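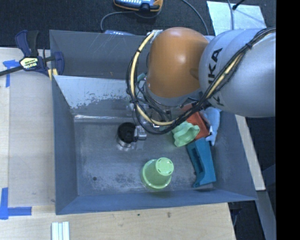 4. Student Project: Picking From a Shared Bin

4.1 Course setting

The work in this section was carried out in the project course at Dulusholm, where students in their final year spend one term on a single robot task. Teams are free to choose their own planning and vision software, but they all share the same cell, the same arm and the same bin. Fatima Mabaso taught the course and set the task. Eino Hirvonen looked after the cell and wrote the common logging code, which we call Wivberg in the rest of the paper.

There were 13 students in the group. Most had programmed a simulated arm before the term began, and a few had never stood next to a real one. The first two weeks went to safety training, jogging the arm by hand and learning to recover from a protective stop. We did not log any attempts in that period.

4.2 Cell and objects

Figure 4 shows the KUKA arm reaching into the bin among several objects. The bin is gray sheet metal with a flat floor and walls that slope outward, and it is clamped at the corner to keep it from creeping when the gripper pushes against a wall. Blue tape on the wood beside it marks positions on the work surface. Students were asked not to lift or replace the tape without telling the next team, and this rule was broken once, which cost a full afternoon of calibration.

Objects were drawn from a box of cheap household items and toys. We wanted a mix of stiff and soft things, with some shapes that have no obvious place to grasp. Cups turned out to be useful. A cup standing up can be taken by the rim, while the same kind of cup turned upside down, like the green one in Figure 4, offers only a tapering side and a slotted base. Several teams wrote a grasp rule for the first case and then saw it applied to the second.

The metal floor caused more trouble than we had planned for. It is scuffed in places and still reflects light near shiny objects, and the teams' depth readings were often missing at those spots. One team covered the cell lights with tracing paper – a fix that worked well enough for the other teams to copy it. We left the bin unpainted for the whole term so that early and late results could be compared.

4.3 Procedure

Each session began with a fill. A student placed the chosen objects in the bin by hand or tipped them in from the box, depending on the condition being tested, and then left the cell. The team's program chose a grasp, moved the arm, closed the gripper and lifted. An attempt counted as a success if the object was carried over the wall and released outside the bin. An object dropped inside the bin was scored as a failure, even when the next attempt picked it up.

Sessions ended after 50 attempts or when the bin was empty, whichever came first. If the arm stopped on contact, a student pressed the reset and the attempt was scored as a failure with its own code. Teams were not allowed to rearrange objects during a session. Soft items pressed against a wall, and objects lying partly under one another, had to be dealt with as they were.

Wivberg stored the planned pose, the gripper width, the result code and a free text note for every attempt. The notes were optional at first. After the first month we made them required, as the codes alone did not tell us why a grasp had failed. Typical notes were short: "slid off rim", "hit wall on approach", "picked two".

4.4 Data kept for analysis

The teams logged 2000 attempts over the term. We removed 587 of them before the analysis. Most of these came from sessions in which the hand-eye calibration was later found to be off, and the rest had no usable result code. The remaining 1413 attempts are the basis for the tables in Section 5.

Two limits should be kept in mind. The students got better at the task as the term went on, so a late session reflects both a better program and a more careful operator. The object box also changed, with worn or broken items taken out and new ones added in January. We recorded the change but did not try to correct for it.

4.5 Notes from supervision

Cable routing took up more supervision time than any other hardware issue. The cables and hose run in a loop beside the joint cover and down past the gripper, and a grasp planned close to a wall can bring that loop against the metal. The planners used by the teams modeled the arm and gripper but left the cables out. Three teams added a simple padded volume around the wrist, which also ruled out some reachable grasps near the walls. The others limited the wrist angle. Both choices are compared in Section 5.3.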